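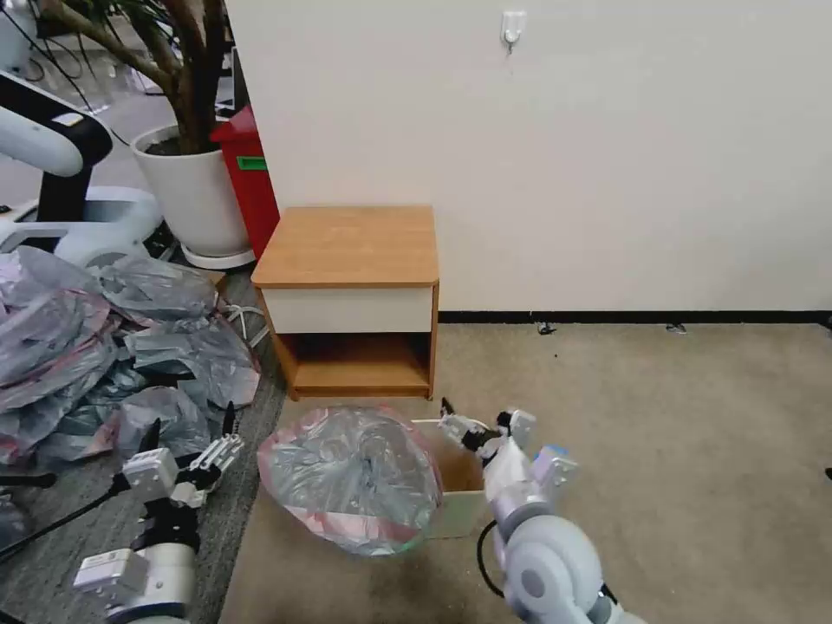
A small white adhesive hook on a wall, above a nightstand.

How does a sticky hook stay on the wall?

A sticky hook has no screw and no nail. It is held up by a thin layer of adhesive. Adhesive is the word scientists use for any material that joins two surfaces by sticking to both of them. Glue, paste and the coating on sticky tape are all adhesives.

What the adhesive does

All materials are made of very small particles called molecules. When two molecules are extremely close together, they pull on each other slightly. The pull between one pair is very weak. The pull between many millions of pairs is strong enough to hold up a coat.

Two hard surfaces pressed together do not usually stick. A painted wall feels smooth, but under a microscope it has bumps and hollows. A hard plastic hook has them too. The bumps touch in a few places and everywhere else there is a gap. The molecules across a gap are too far apart to pull on each other.

An adhesive fills the gaps. It is soft enough to flow into the hollows, so a much larger area is in contact. Engineers call this "wetting", even when the adhesive feels dry to the touch.

Liquid glue and sticky pads

Liquid glue flows easily and then turns solid. Some glues do this by losing water to the air. Others do it by a chemical change called curing.

The pad on a sticky hook does not turn solid. It is a pressure-sensitive adhesive, and it stays the same before and after use. It behaves partly like a very thick liquid and partly like rubber. When you press it, it spreads slowly. When something pulls on it, it stretches and pulls back.

This is why the instructions on a packet tell you to press the pad for a set time and then wait before hanging anything up. The pad is still spreading into the hollows while you wait.

Pulling and peeling

The direction of the force matters. There are two main cases.

Shear is a force that slides one surface along the other. A bag hanging from a hook pulls mostly downwards, along the wall. The whole pad shares the load.

Peel is a force that lifts one edge away from the wall. Only a narrow line of adhesive is working at any moment. When that line lets go, the next one takes the load, and so on across the pad. Peeling needs much less force than sliding.
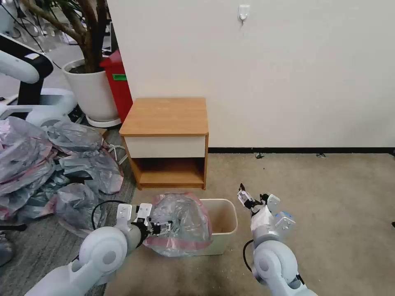 A hook that sticks out a long way from the wall has more peel at its top edge than a flat one. Heavy things should hang as near to the wall as possible.

A test

The Melnychuk workshop in Skomley tests pads for hook makers. In one test, 111 pads were fixed to painted board and each was loaded with a weight of 3000 grams. The weights were left hanging for 3696 hours. At the end, 32 of the pads had come away.

The workshop looked at the back of each fallen pad. There were two kinds of result. If the adhesive had come off the board cleanly, the join between the pad and the surface had failed. This is called adhesive failure. If there was adhesive on both the board and the hook, the pad itself had torn through the middle. This is called cohesive failure. A third kind also turned up on a few boards: the paint had come off with the pad, so the adhesive had been stronger than the paint.

What stops a pad from sticking

Dust. The pad sticks to the dust, and the dust is not fixed to the wall.

Grease. Oil from fingers and cooking leaves a slippery film.

Cold. A cold adhesive is stiffer and spreads less. A pad put up in an unheated room in February may not fill the hollows properly.

Rough surfaces. Bare brick has hollows that are too deep for a thin pad.

Taking a hook down

Some pads have a tab at the bottom. Pulling the tab slowly, straight down and close to the wall, makes the pad longer and thinner. As it gets thinner it lets go a little at a time. Pulling the tab outwards can snap it or bring off paint. Ask an adult before you remove one.

Words to know

Adhesive: a material that sticks two surfaces together.
Molecule: a very small particle made of atoms joined together.
Shear: a sliding force.
Peel: a force that lifts an edge.
Curing: a chemical change that makes a glue go hard.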